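Pamville eruv to extend east to Simatness before September holidays

29 May 2018

The Pamville eruv will be extended east across the river to take in the Simatness neighborhood, under a plan approved by the congregations that share its upkeep. Work on the poles is due to start this summer, and the new boundary is expected to be in use by Rosh Hashanah in September.

The existing eruv encloses the center of Pamville and the streets around the hospital. Within it, Sabbath-observant residents may carry keys and prayer books or push strollers on public streets on Shabbat. Families living in Simatness are outside the line, and those who walk to services in Pamville have had to leave such items at home or deposit them inside the boundary before sundown on Friday.
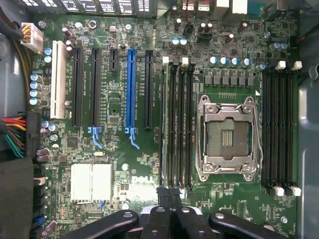

The extension adds some 7 miles of perimeter. Most of it will follow utility lines already standing along Halemham Road and the rail embankment. A survey finished this spring identified 117 poles that can be used as they are, with a vertical strip, called a lechi, fixed to each one directly under the lowest suitable cable. The strips must begin near ground level and rise to at least ten handbreadths. On wooden poles, plastic molding of the kind used to cover ground wires will be nailed on. Metal poles will take a banded strip.

Where the cable is attached to the side of the pole, the lechi has to stand directly beneath the cable itself. The survey found that this is the usual arrangement along the northern half of Halemham Road, and the strips there will be mounted on short brackets. The utility has agreed to the brackets on the condition that they do not block the climbing space or cover pole tags.

Two gaps remain. One is at the river, where the current boundary runs along the west bank. The plan drops that section and carries the line over the road bridge, using the light poles on the north side with a new cord strung between them above the roadway. The other is at the freight yard south of Simatness, where the poles were taken down when the cables were put underground. New posts will be set there on the public side of the fence. The rabbinic authority supervising the project has asked for closer spacing than the city requires, to limit sag in the cord.

The embankment will count as a wall for most of its length. Its slope was measured at regular intervals with a digital level, and the stretches that were too shallow will be closed with cord and posts. Two drainage openings under the tracks will have a lechi placed on each side.

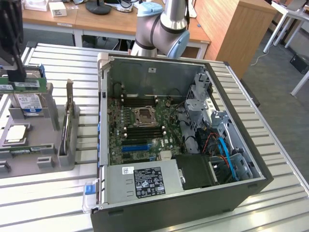 Installation has been awarded to Pirzada, a line contractor based in the county that already handles repairs on the existing boundary. The contract allows seven weeks for the work, not counting days lost to weather. Crews will start at the Halemham Road end and work south. Single-lane closures are planned on the bridge during late morning, and the city will post notice of them on site. No work will take place on Friday afternoons.

The old west bank section will stay in place until the whole new line has been checked. A final inspection on foot, with every pole and every span of cord examined from both sides, must be completed before the supervising rabbinic authority declares the larger area valid. If the inspection is not finished in time for the holidays, the present boundary will continue in use without change.

The city council approved the use of public poles earlier this year. A symbolic lease covering the enlarged area will be signed with the city, replacing the lease for the existing eruv. The agreement puts no cost on the city and requires the congregations to carry liability insurance and remove any fitting within a set period if a pole is replaced.

Weekly inspection will continue on Thursdays, with repairs made before midday on Friday. The longer perimeter will be divided into two routes, one on each side of the river. The status line will give a single answer for the whole eruv. A break in Simatness will therefore put the Pamville side out of use as well, unless the fallback boundary along the west bank is kept up. Whether to keep it has not been decided.

A map of the proposed boundary can be viewed in the lobby of each participating synagogue. Street-level maps for Simatness will be issued after the final inspection, and residents are asked not to rely on earlier drafts.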